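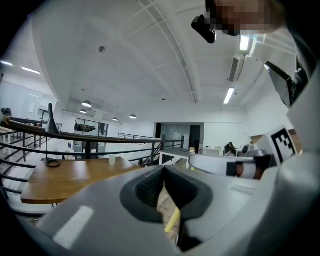
Motska Student Project - Gripper Group
Minutes, 20 Jan 2018

Present: Aisyah Gunawan (chair), Melati Pillai, Mawar Jugah, Anisa Kusuma (minutes)
Apologies: Cempaka Wuisan

1. Previous minutes
Accepted with one correction. Under item 3, "finger pitch" should read "finger pad pitch".

2. Thin object task
Melati reported on the stick trials with the hand-held gripper. The competition rules call for 1,000 recorded grasps per team. The log stands at 178. Mawar noted that entries made before the marker plate was refitted use the old offset and need to be recalculated. Agreed to keep them in the log under a separate tag.

Discussion on whether the stick should be held at mid-length or near the thick end. Mid-length adopted for the next 30 grasps, then review. 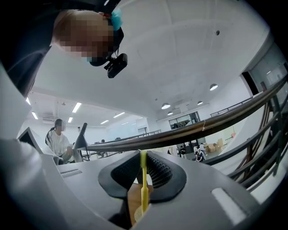

Item 2: stick held upright between the textured fingers, upper floor.

3. Finger pads
Two pad samples requested from Fastberg in October have still not arrived. Aisyah will write again. Lubis can supply a softer grade but wants a minimum order of 2,000 pads - declined.

4. Head camera
Anisa asked that the bracket be tightened before each session and the time written on the log sheet. Mawar reported a drift between the head camera clock and the gripper clock. Cause not known. To be measured at the start and end of the next session.

5. Dukside entry
Draft of the technical report circulated. Section 4 (calibration) is still blank. Cempaka has the figures.

Actions
AG - letter to Fastberg
MP - next 30 grasps, mid-length
MJ - offset recalculation, clock drift
CW - section 4
AK - revised log sheet

6. Any other business
None.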